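Tendo adds a second chilled run from March

Tendo, the wholesaler that supplies most of the independent cafés and small restaurants in the Zolholm area, is changing its delivery timetable. From March there will be two chilled runs a week in place of one, and the minimum order for chilled goods drops from £200 to £68. Dry goods and frozen stay on the current single run.

The change was set out at the members' supply meeting in January. Kwaku Sulemana, who manages accounts at Tendo, said the old minimum dated from when the firm mostly served hotels and school kitchens. Smaller customers had been sharing orders to reach it, which meant one café paying the invoice and two others driving over to collect their milk and butter.

The second run will go out on a Tuesday, leaving the depot at 7 in the morning. Orders for it must be in by noon the day before. The existing run keeps its slot and its cut-off. Customers on the coast road will get the new delivery last, usually before lunch, and anyone who can't take goods after opening hours begin should ring the depot to ask for a key drop.

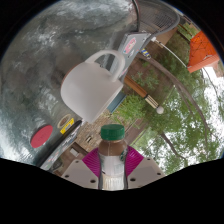 Eshun would have liked the second run at the end of the week, when the café gets through most of its cream and soft cheese, and asked whether the day could be looked at again in the summer. Sulemana said it could, but the vans are fully booked on Thursdays and Fridays until the hotel contracts come up for renewal.

The product list is changing as well. The current catalogue has 2,210 lines, and a good number of them are near duplicates: several brands of the same chopped tomatoes, for instance, in the same size of tin. Tendo plans to drop the slowest sellers before the summer list is printed. Customers will get a copy of the proposed cuts with their February statement and can ask for a line to be kept. If enough of an item is ordered regularly it stays. If only one kitchen wants it, it may still be available by the case with a week's notice.

Chilled drinks are being moved into their own section of the catalogue. At present they are split between dairy, soft drinks and "sundries", and people who order by phone have been given the wrong size more than once. The new section will list bottle size, case size and shelf life on one line. Deposits on crates are unchanged.
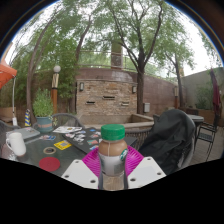
Coffee drink in a plastic bottle, with a mug on the table behind.

Members also asked about short-dated stock. Tendo has been sending out yoghurt and fresh juice with only a few days left on it, and two kitchens reported throwing away part of a case. The firm has agreed that chilled goods will arrive with at least seven days to run, apart from fresh fish and cut salad. Anything with less will be credited if it is reported on the day of delivery. Please note the batch code and keep the outer box until the driver has seen it.

Bread is a separate matter. Grelo, the bakery that has been delivering through Tendo's vans, is going back to its own transport in March.
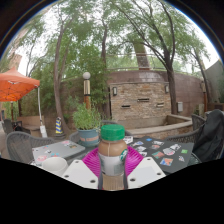 Its prices for loaves and rolls will not change, but there will be a separate invoice, and the order line moves to the bakery's own number. Grelo will deliver six days a week and will take back empty trays on the same call. Frozen pastries will still come from Tendo, on the usual frozen run.

For anyone who has not ordered from Tendo before, accounts can be opened at the depot counter or by post. You will need proof of your trading address and your food business registration. New customers pay on delivery for the first month and then move to monthly statements.

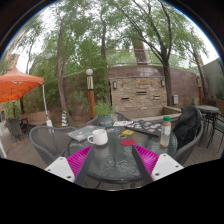

The deck table, with a mug and a stickered laptop.

Printed timetables will go out with the February statements. Please check the slot shown against your name and ring the depot by the end of the month if it is wrong, as the van routes will be fixed after that. The next supply meeting is in April, and items for the agenda can be handed to any driver.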